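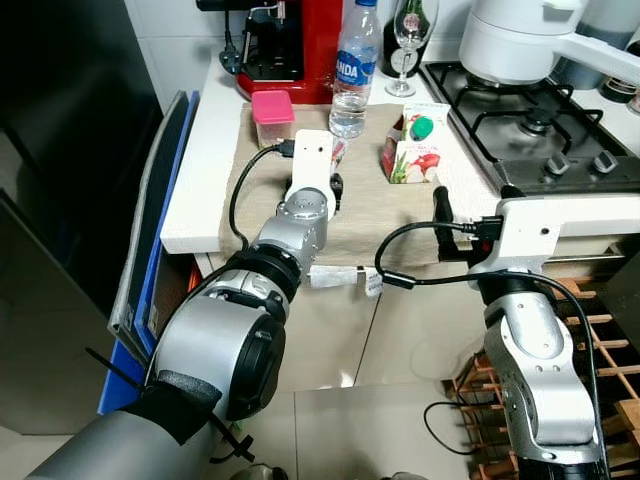
Programs / Community Food / Brallwood Shared Kitchen / Reports

Reports Grants Meetings Contact

October 2018
By Iddrisu Kwofie, project coordinator

Second progress report to the Polat Fund: Brallwood Shared Kitchen

You asked for a frank account of the six months from April. The short version is that the kitchen is open, people are cooking in it, and I am less convinced than I was in our application that it is doing what we said it would do.

The application promised three things: cheaper meals for households in Brallwood, a licensed space where home cooks could start small food businesses, and what we called "stronger neighbourhood connections". I didn't write that last phrase but I did sign off on it, and I have regretted it every time I've tried to measure it.

Use of the kitchen

We recorded 339 bookings over the period. Our first draft of this report called that a strong result, and I have taken the wording out. Of those bookings, 307 were made by people who had used the kitchen before. Regulars are welcome, and a kitchen without them would be in trouble. But the grant was for reaching households that don't already turn up to things, and a total that is nearly all repeat visits tells you very little on that score.

Duygu Karakaya, who manages the bookings, thinks I'm being too hard on the numbers. Her argument is that a single regular often cooks for several families and that the booking sheet only records the name of whoever holds the key. She may be right. We have no way of checking, as the sheet we designed has no column for it. A revised sheet went into use at the end of September and should give you something better in the next report.

Evening demand is still well ahead of daytime demand. Mornings are quiet outside school holidays. We tried a reduced daytime rate over winter and saw no change that I would attribute to the rate.

Small food businesses

Our target was five licensed cooks by now. We have 3. Müzeyyen Akgül is selling flatbreads and pickles at the Saturday market and has renewed her permit without any help from us. The second cook has a permit but hasn't traded since August. The third began trading only recently and it would be silly to draw anything from it.

The permit workshops were well attended and got warm feedback forms, which I would ask you to read with some caution. Most were filled in at the end of the session, over cake, in front of the presenter. Of the people who attended, few have gone on to lodge an application. Those I rang mentioned the cost of insurance first and the paperwork second. Our workshops dealt almost entirely with the paperwork.

The Brostodard report

In June we commissioned Brostodard to look at the social value of the project. Their report is attached. It assigns a dollar value to each hour spent in the kitchen and multiplies it out to a figure I would rather not repeat here, because I can't defend it. The hourly value was borrowed from a study of community gardens in a much larger city. I asked how it had been adjusted for us and was told that it was "broadly transferable". I'd suggest treating the interviews in section four as the useful part — they are well done, and several are critical of our opening hours.

Money

Spending is within budget overall. The exception is ventilation. The Gekatham rangehood needed a second visit from the electrician, and the repair came to $2,000 that was not in the original budget. We covered it from the equipment line, so the second chest freezer has been put off. Ilgın Yalçınkaya has gone through the accounts and her notes are in the appendix. She queries our cleaning costs, and so do I. The contractor has been asked for an itemised invoice.

Changes we propose

We would like to drop the remaining permit workshops and put that money towards a pooled insurance policy for new cooks. Olanrewaju Danladi has two quotes and expects a third. I don't know that insurance is the real obstacle. People often name cost when they mean something else, and a cheaper policy may simply leave us with the same few cooks paying less. Still, it's a better test than another round of workshops, and we would know within a couple of quarters.

We'd also like to move two of the daytime sessions to the evening, from the start of next term.

Lastly, we ask to remove "stronger neighbourhood connections" from the list of outcomes. If the Fund needs it to stay, please tell us what you would accept as evidence, and we'll try to collect it. Both requests need your approval before we can commit any money, and the quotes lapse at the end of November.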